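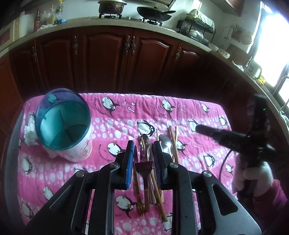
Sorting cutlery with the hand-held gripper.

Cutlery and Table Task Operators, Stenthorpe

Jirnlow is taking on five operators for its Stenthorpe site. The posts are part-time to begin with and run for five months, with the chance of a permanent contract at the end. You do not need a background in computing or engineering. Most of the people who do this work well have come from kitchens, laundries, packing lines or care homes.

About the work

Jirnlow washes, sorts and packs tableware for canteens, schools and hotels. Until last February all the sorting at Stenthorpe was done by hand at the long benches. We are now bringing in robot arms to take over part of it, starting with forks, knives and spoons. The arms learn from recordings of people doing the same job with a hand-held gripper, and those recordings are what this post is for.

You will work through set tasks with the gripper: picking a spoon out of a mixed pile, putting chopsticks in a holder, moving items from one place to another and putting them back. Each task is repeated many times with the items laid out differently. Some of the work is done at our benches and some in ordinary kitchens, on whatever table and cloth are there. A full set is 545 recordings, and a set is normally shared between operators.

The other part of the job is on the sorting floor. When the Eskola line is running you will watch the arms, clear items they have dropped or failed to pick up, and note the fault on the sheet. Thin handles and items lying across each other cause most of the stoppages. Your notes decide which tasks are recorded next.

What is changing for staff

People applying from inside the company have asked about this, so it is set out here.

The bench sorting team is getting smaller. No one has been made redundant and there is no plan to do so, but bench vacancies are not being filled while the line is brought in. Bench staff may apply for these posts and will be interviewed first. If you move across and it does not suit you, you can go back to your old grade and hours at any time in the five months.

The line does not set the pace for operators. There is no target for recordings per hour. A recording that is slow and clean is kept, and one that is rushed usually has to be done again. The recordings are used to train the arms and are not used to compare one member of staff with another. This is written into the agreement with the staff forum, and a copy is sent out with the application form.

Some things are worse than they were. Bench work was done in a group and people talked. Recording is quieter, and you may spend a good part of a shift with one other person. Staff who moved over in the first group told us they missed the company, so we now put everyone back on the shared floor for part of each shift. Lifting is much reduced. Strain in the hand and thumb is the thing to watch, and operators swap hands or change jobs after each block.

You will need

Steady hands and reasonable eyesight, with glasses if you wear them.
Patience with doing the same small task over and over.
To be able to stand for up to an hour at a time. A stool is available, and we can adjust table heights.
To follow written instructions in English and fill in a short fault sheet.
To be able to travel to homes and kitchens in Stenthorpe and Flurnham. We provide transport from the site.

Left-handed applicants are welcome. The gripper can be used in either hand.

Training

The first week is paid training at the full rate. You will learn to hold and open the gripper, to pick up thin and flat items without sliding them, and to start and stop a recording. You will also spend time on the Eskola line with one of the current operators, including how to stop the arms and when it is safe to reach in. No one works beside the line alone until they have been signed off on this.

Hours and pay

Early and late shifts, agreed a fortnight ahead. No nights. Pay is at the skilled bench grade, one step above the starting bench rate, and the late shift carries the usual extra. Holiday and sick pay are the same as for other site staff. Gloves and work shoes are supplied.

How to apply

Ask for a form at the Stenthorpe gatehouse or at the Jirnlow office in Flurnham. Fill in both sides. We do not need a CV, but please tell us about any work you have done with your hands, paid or unpaid. Forms must reach us by 31 Aug 2026.

Everyone shortlisted will be asked in for a short trial with the gripper, followed by a talk with the shift lead. The trial takes less than an hour and travel costs are paid. If you would like to see the line running before you decide, say so on the form and we will arrange a visit.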